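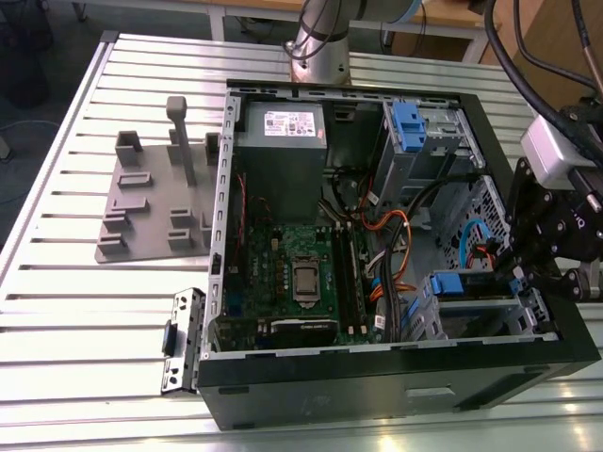
I moved my email off the old provider in October. I had the same address for 19 years and had been putting this off for at least 4 of them. A few people have asked how it went, so I am writing it down while I still remember.

The old address came free with a home internet plan from Tuvton, back when that was a normal way to get one. I dropped the internet plan long ago but they let me keep the mailbox for a small yearly fee. Then the fee went up, and the spam filter started putting my sister's messages in the junk folder and letting everything else through. I bought my own domain name and signed up with a paid mail service. The domain took ten minutes. The rest took most of the month.

The first job was finding out where I had used the old address. I assumed my password manager had all of it. It had a lot, but not the dentist, not the library, and not the county property tax site, which only writes once a year. What worked better was searching the old inbox for the words "unsubscribe," "receipt" and "your account" and going down the results with a notepad. I ended up with up to 100 places to change. I deleted more accounts than I moved. I had a login for a store that sold only window blinds.

Most sites let you change the address in settings and send a link to confirm it. A few send the link to the old address, so don't close that one first. My pharmacy could only do it by phone. The frequent flyer account would not do it at all until I uploaded a copy of my license, and then it took them nine days.

Moving the old messages was easier than I expected. I set up both accounts in my mail program and dragged the folders across, one year at a time. When I tried several years at once it stalled partway and I got duplicates. The folder from 2011 had a huge number of photo attachments in it and I left that one going overnight.

I did read some of it along the way, and that slowed me down. There was a long thread with Anderson Pacheco about splitting the rent on the apartment on Lamach Street, where we argued for two weeks over who owned the couch. I forwarded it to him. He still says it was his.

Telling people was the part I handled badly. I sent one message to my whole address book, and a good number bounced. Wálter Huamán thought it was a scam and called me to say my account had been hacked – a fair guess, given how I worded it. If I did it again I would write to the people I talk to one at a time and let the others find out when I answer them.

The old mailbox is paid up through spring, and it forwards to the new one. Anything that arrives that way gets a yellow label, so I can see what I missed. In the first week there were a lot of yellow labels. Last week there were 2, one from the alumni office and one from a hardware store in Narnden where I bought a ladder once.

I still have to change it on my car insurance. Their site has been down for maintenance every time I try in the evening, so I'll try it before work.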